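# Soda bread rolls for people who forgot to buy bread

I make these whenever I open the bread bin on a Sunday and find one sad crust. No yeast, no proving, and you can be eating them inside the hour if you don't dawdle.
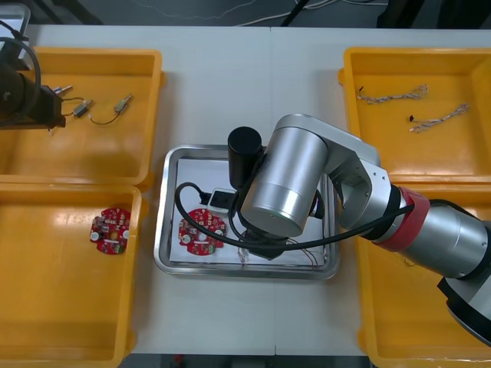

My version started with Craig Carnegie, who used to run the bakery counter at Sutherland and gave me his recipe on the back of a receipt. I've fiddled with it since (sorry, Craig) – less sugar, more salt, and I've swapped half the white flour for wholemeal.

## What you need

- 300g plain white flour
- 300g wholemeal flour
- 6g fine salt
- 2 level teaspoons bicarbonate of soda
- 450ml buttermilk, plus a splash more
- a handful of oats for the top

That's 600g of flour altogether, enough for eight decent rolls. If you can't get buttermilk, stir two tablespoons of lemon juice into ordinary milk and leave it for ten minutes. It'll look horrible and work perfectly well.

## Making them

1. Heat the oven to 200°C (180°C fan) and dust a baking sheet with flour.
2. Put the flours, salt and bicarb in your biggest bowl and mix with your hands. Squash any lumps of bicarb, they taste like soap!
3. Make a well, pour in the buttermilk and stir with a butter knife until it just comes together. Add the extra splash if there's dry flour at the bottom.
4. Tip it out, pat it into a round and cut it into eight. Don't knead it. I know you want to.
5. Shape the pieces loosely, cut a deep cross in each and scatter over the oats.
6. Bake for 24 minutes, then tap one underneath. If it sounds hollow they're done, otherwise give them another three or four.

Cool them on a rack under a tea towel if you like a softer crust, which I do.

They're best the same day, with far too much butter. Day-old ones want toasting. They freeze nicely too – split them first and they'll go straight in the toaster from frozen.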